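Renting an arm by the month: one refurb shop's take on the Ilton kit

Leopoldo Tlapale has nine minutes before a pallet shows up. He says so twice. So, quick version first: he likes the Ilton, he would not buy one, he is going to keep renting.

Tlapale runs the teardown floor at Nkosi, a refurbisher that takes in old office desktops, pulls what still sells and sends the rest out for scrap. Since July they've had an Ilton arm on one bench. It comes from Sarnine as a monthly service – arm, gripper, wrist camera, software, and a guy on the phone.

"The guy on the phone is most of what you're paying for," Tlapale says. "I mean that as a compliment. Mostly."

The guy on the phone is Bořivoj Paulík, who handles setups for Sarnine. He joined our call late, from a car, parked. He says a first install takes a day if the bench is bolted down and two if it isn't. At Nkosi it wasn't.

"We drove over Monday with the wrong plate," says Paulík. "My mistake. Leopoldo had a drill press so we made holes."

What does it do all day? Memory, mostly. Processors when the socket is one it knows. Tlapale's crew opens the case, pulls the cooler, wipes off the old paste, then slides the machine under the arm. Human hands for the fiddly stuff, arm for the boring stuff. That was the plan anyway.

First two weeks were bad. Tlapale kept a notebook, paper, with a coffee ring on it he held up to the camera. It kept stopping. It would come down over a board, stop, ask for help. Come down, stop, ask for help.

"Light," he says. "It was the light. We had a big work lamp right over the bench, and anything shiny just went white on the wrist camera. You or me, we'd move our head." 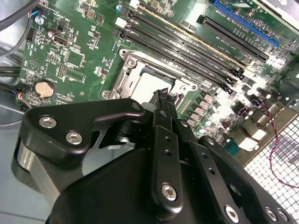 Wrist camera view, gripper tips at the processor socket. Memory slots run off to the right.

Paulík's fix was to dim the lamp and hang a diffuser over it. Cost nothing, Tlapale had a sheet of frosted plastic in the back. Stops dropped a lot after that, he says, though he won't give me a percentage. "I'd be making it up."

He will give me this one: 312 boards through the bench last month. A good tech by hand beats that easily. But the arm does its share while the tech is at the next table doing something else, and that's the math he cares about.

Wires are still the sore spot. Older desktops have fan leads and front panel leads going every which way, and if one is lying over the part the arm wants, it backs off and waits. Tlapale had the crew start tucking cables before the case goes under. Adds 30 seconds a unit. Some of them hate it.

I asked Paulík if thats going to get better. Long pause, turn signal clicking for some reason.

"Thin wires are hard," he says. "I'd rather it stop than yank. We have an update coming for the bigger cables. The thin ones, I am not promising."

The gripper itself gets good marks. Narrow enough to get down by the socket, and the tips swap out with a hex key. Nkosi has gone through two sets. Tlapale wishes they were cheaper and says the first set wore out faster than the brochure said it would. Paulík says the brochure is getting changed.

Other gripes, fast, because the pallet is now at the door. The software wants a login every morning. The teach mode knows 26 board layouts and anything else you have to walk it through yourself, which takes a while the first time. The manual spells heatsink three different ways.

He did look at the competition, a bench cell called Zurivness. More reach, nicer screen, but purchase only, no rental. "I don't know what boards I'm getting in the spring," he says. "I'm not buying a thing to fit boards I haven't seen."

Would he tell another shop to try it? Yes if they have more than one bench, and somebody patient. No if they're a two person place doing laptops. It doesnt do laptops.

Then somebody yells about a forklift and he's gone. Paulík stays on the line a bit, wants it noted that laptops are being looked at.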